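Student Robotics Boards > Arms and manipulation > Naler team: veg sorting task, arm keeps missing the pick

Thread started by brijesh_c
5 May 2020

brijesh_c
Hi all. We're the Naler club team, doing the kitchen helper task for the September round. Arm has to take fruit and veg off a board and put them in a basket, one item at a time, from demos we record ourselves. We've got 300 demos so far and it's still rubbish on anything round. Goes down in the right area, closes, comes up with nothing. Long things are mostly ok.

Not sure if it's the demos or the calibration. Vivek thinks calibration, I think demos. Help before we fall out over it

tfarah
How are the demos split? If they're nearly all one veg that's your answer

brijesh_c
more cucumber than anything. Cucumber was easiest so people kept doing it when it was their turn on the controls

tfarah
Well there you go. It's learnt to pick up cucumbers

vivek_b
Same team as Brijesh, other side of the argument. It's not just the split. I ran the same start position over and over and the gripper lands short of the target every time, always towards the base. If it was the data it'd be short one time and long the next. A steady offset is calibration, sorry.

tfarah
Not always. If whoever did the demos always came in from the base side you'd get a steady offset out of perfectly good calibration. Seen it with my own eyes, we had a whole term of it

vivek_b
ok but we've not touched the wrist camera calibration since we took the mount off and put it back on. That has to count for something

tfarah
Wait you took the mount off and didnt recalibrate??

vivek_b
It went back in the same holes

tfarah
Same holes is not the same place. Redo it tonight, then come back and we can argue about the data

neelam_n
Can I put in a word for neither. Our lot (Kanaujia, second year at this) had round things squirting out of the fingers the whole of last season. Not missing them, squeezing them out. On the video it looks exactly like a miss unless you slow it right down. Have you slowed it down?

brijesh_c
no. will do

neelam_n
Do that first, it's free. What are the fingers faced with?

brijesh_c
nothing, just the fingers as they came

neelam_n
Try something grippy. We used the rubber mat stuff you line drawers with, cut in strips, double sided tape. Needs changing every couple of weeks but so what

tfarah
Drawer liner will peel. Silicone sheet if you can get it

neelam_n
Ours didn't peel. And silicone sheet costs money, they're a school club

sunita.b
Mentor for the team, chipping in as I've just seen this. Thanks everyone, very useful. Vivek please do the camera calibration first and write down the old values BEFORE you overwrite them. Brijesh, no new demos until he's finished or we'll end up with two sets that don't match and no way of telling which is which.

brijesh_c
does that mean binning the 300

sunita.b
Not binning. Park them in their own folder, with the old values saved next to them.

vivek_b
Done the calibration. It was out. Not by masses but it was out, so I'm having that one

tfarah
Fair enough. Still says nothing about the cucumbers

vivek_b
Pick's better on round things but still not good. Slowed the video down like Neelam said and there's some of both, a few clean misses and a few where it touches and the thing rolls off. So everybody's right and I'm annoyed

neelam_n
Ha. Told you, rolling

brijesh_c
Right, new plan, tell me if it's daft. Fresh demos, every item gets the same number, start positions moved about, whoever's driving has to come in from different sides. Lemon goes first as it's our worst. Setup as it stands:

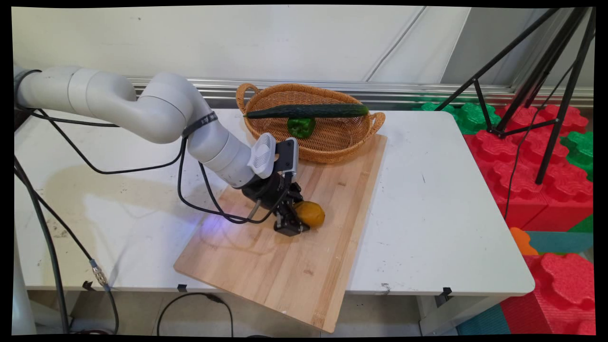 How many demos do we need for each item before it's worth training again?
Start with the same number for every item, train once there's enough to see a difference, and only add more for whichever item is failing. Most teams on here collect far too much before they look at anything.

tfarah
Agree with whoever's nicked my line there lol. One thing though, vary the order as well. If lemon's always first it'll learn that pepper time comes after lemon time

neelam_n
Does order matter that much if each demo is one item?

tfarah
If the basket's fuller in every pepper demo than in every lemon demo, then yes it does. The camera sees the basket too

neelam_n
Hm. ok I'll give you that. We empty ours between every demo so never hit it

sunita.b
We won't empty it each time, the round is scored on the full run. So mixed order it is. I'll draw up a sheet so nobody has to remember whose go it is or which item.

brijesh_c
Does anyone move the board too or leave it put?

tfarah
Move it a bit. Twist it, shove it back. In the round it won't be where you had it

vivek_b
I'd leave the board where it is for the first batch. Change one thing at a time. If we move the board and the items and the driver all at once and it goes wrong we're back to guessing

tfarah
You'll be recording it all twice then

vivek_b
Then we record it twice. 4 months yet

sunita.b
Board stays put for the first batch. Moves for the second. Decided.

neelam_n
Also use more than 2 lemons across the whole lot. Different sizes if you can. We did ours with a single one and it was hopeless with any other

brijesh_c
good point, putting it on the list. Strips of drawer liner too, my nan's got a roll. Will post numbers when the first batch has trained

tfarah
Post the calibration values as well, old and new, I'm nosy

vivek_b
Will do when I'm back at the club machine. They're in the folder with the old demos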